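# Mixed color plates on a butcher block table — how do I make it look like I meant it?

**posted in Kitchen & Dining by pantryshelf_low**

Hi all, long-time reader, I mostly hang around the paint section. I have a table thing and a plate thing and they've turned into the same thing.

The table first. Back in April I paid $280 for a butcher block style tabletop from Rawat (the salvage place, if anybody here is local to me you know the one, with the goats). It's made of narrow strips, some pale and some a honey color, and it's pretty busy to look at all by itself. I love it! I sanded it and oiled it and I put it on legs and it's been our dinner table ever since.

Now the plates. We had plain white ones for years and they chipped one after the other, and I got tired of matching them, so I started picking up single round plates in whatever color made me happy. Green, pink, a peachy one, and so on. Most are from the Jollent line, which sells them one at a time, and a couple are thrift store finds with nothing written on the bottom. In the cupboard they look wonderful. On the table they look like a kid's birthday party. My husband says it's fine. My mother-in-law asked if the rest of the set was in the dishwasher.

So what I want to know:

- Is there a way to lay out mixed colors so it looks like a choice? Is there an order to it or do you just scatter?
- Do I need a tablecloth or runner to calm the wood down? I'd hate to cover it, I sanded that thing for a whole weekend.
- The pink one has a rough ring on the bottom and I'm scared it's scratching the finish. Is it the plate or is it the oil I used? The oil was Kokavel, the one in the squat can.
- Also, storage. They're not all the same size, so the stack leans.

I don't want to buy a matching set. Please don't tell me to buy a matching set.

---

**reply from bluebowl_bev**

buy a matching set lol

ok sorry. I had the mixed thing going for a while and what I did was get white napkins and white everything else, so the plates were the only color. It helped. Glasses too, plain ones. I had those bumpy amber glasses and they had to go to the basement because next to a pink plate they looked like medicine bottles.

No idea on the oil. I have a glass top table and I wipe it 500 times a day.

---

**reply from sagebrush_supper**

I've been eating off odd plates since my first apartment, so I have Opinions. Going to take yours out of order because the scratching one is the only one that can get worse while you wait.

**The rough ring.** That's the foot of the plate, the bit that sits on the table. On a lot of plates the foot is left without glaze, and some get smoothed off nicely and some don't. Turn the pink one over and run a fingertip around it. If it feels like an emery board, it will mark wood, any wood, with any oil on it. Wet a piece of very fine wet/dry sandpaper, lay it on the counter, set the plate on it right side up and turn it gently in circles. Keep it wet so you're not breathing the dust. Rinse, feel it again, repeat. Mine took one episode of a cooking show. If it still bugs you after that, pick it up when you move it and don't slide it! Sliding is what does the damage in our house, especially when somebody passes a full plate down the table by pushing it.

I wouldn't blame the oil. Oil soaks in and leaves you very little on top to protect anything, so a scratch goes straight to the wood, but the nice side of that is you can fix it in one spot. Light sanding with the grain, a little more of the same oil, wipe it off, leave it overnight. I use a board wax from Jadberg over my oil, just a thin coat whenever the table starts looking thirsty, and plates move around on it a bit easier. Check what your Kokavel can says about putting wax on top before you do it, I haven't used that one.

**The cloth.** No! Please don't cover it. I know striped wood feels busy, but look at what colors are in it — pale and honey, both warm, both quiet. That's a really forgiving background for pretty much every plate color. What fights with strips like that is pattern, so a flowered plate or a checked runner would give you trouble, and plain round plates won't. The circles break up all those straight lines nicely too. If you need something for the middle, I'd do one plain bowl or a trivet.

The one thing a cloth does do is cut down the noise. If you've got kids setting the table, consider some thin cork rounds under the plates. They pretty much vanish against honey-colored wood.

**The layout.** This is where I get annoying. I lay mine out on the bare table in the afternoon, before any food or forks or glasses are near it, and I shuffle them until I stop squinting. Daylight is kinder for this than the lamp over the table, which turns everything a bit orange. What I go by:

Start with the loudest plate. In your bunch I'm guessing it's the pink. Decide where that one goes first, and I'd put it toward an end or at the far side, because in the middle it's all you'll look at. Then put your softest color next to it. Peach beside hot pink is lovely, they're cousins, and the peach makes the pink look a lot less like it's yelling.

Then put something cool and grayish in the center of things. A sage green is perfect for that. It goes with everybody. I moved my green one to the middle one winter and the whole table settled down, and it's lived there since (that's our serving plate now, bread mostly).
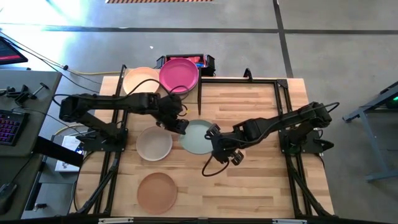
After that I stand at the short end of the table and look down the length of it, the way you'd see it walking in with a dish in your hands. If two strong colors have ended up side by side I swap one out for a paler one. If all the pale ones have drifted to one side, same thing. It takes a couple of minutes and I don't measure anything. The spacing matters more than I'd have guessed, though. Plates bunched up close together look like somebody's halfway through clearing, even if the colors are right, so give each one some bare wood around it. My table is 91 inches long, so I've got room to be fussy. On a shorter one you might use fewer plates at a time and rotate which ones come out.

And repeat a color somewhere else if you can, small. A pink plate alone is a stray. A pink plate plus a pinkish dish towel, or radishes in the salad, or one stem of something in a jar, and people assume you planned it. My cheapest trick is napkins from the remnant bin in two of the plate colors, mixed up so they never land with their own plate.

**The leaning stack.** Biggest on the bottom, always, and go by the size of the foot as well as the size of the rim. I've got one plate that's the same width as the others but has a narrow foot, and it tips anything you set on it, so it goes on top. Don't go over 4 in a stack if they're different makes. Put a round of felt or a folded paper towel between them — that rough pink foot has been sitting on the face of whatever's under it, so go look at that plate for gray marks. If you find some, a soft cleaning powder and a damp sponge usually gets them off.

If you have a shelf that's deep enough, one of those wire risers gives you two short stacks and the lean goes away by itself. I fought it for ages before spending the few bucks.

Oh, and your mother-in-law: mine asked the same thing. I told her the rest of the set was in the dishwasher and she was perfectly happy with that.

---

**reply from pantryshelf_low**

Oh this is great, thank you! I just went and felt the bottom of the pink plate and yes, emery board, no question. And there ARE gray marks on the peach one underneath it. I'd been thinking that was how it came.

Going to try the pink and peach together at the window end tonight and the green in the middle. The radish idea made me laugh but I've got radishes.

Quick follow-up if you're still around: when you wax over the oil, do you do the underside of the table too? Mine is bare underneath.

---

**reply from sagebrush_supper**

I'd oil the underside for sure. Wood that's sealed on one side and bare on the other can start to cup as the seasons change, and you'd notice that with round plates pretty fast, they'll rock. One coat is plenty and it doesn't need to be pretty. I don't bother with wax down there.

---

**reply from third_drawer_down**

Adding on to the oil thing: whichever oil it is, spread the rags out flat outside to dry, don't wad them up and toss them in the trash. Some of those oils heat up as they cure and a balled-up rag can catch fire. It should be on the can.

Also I use coffee filters between my plates, the big basket kind. Cheaper than felt and you can throw them out when they get grubby.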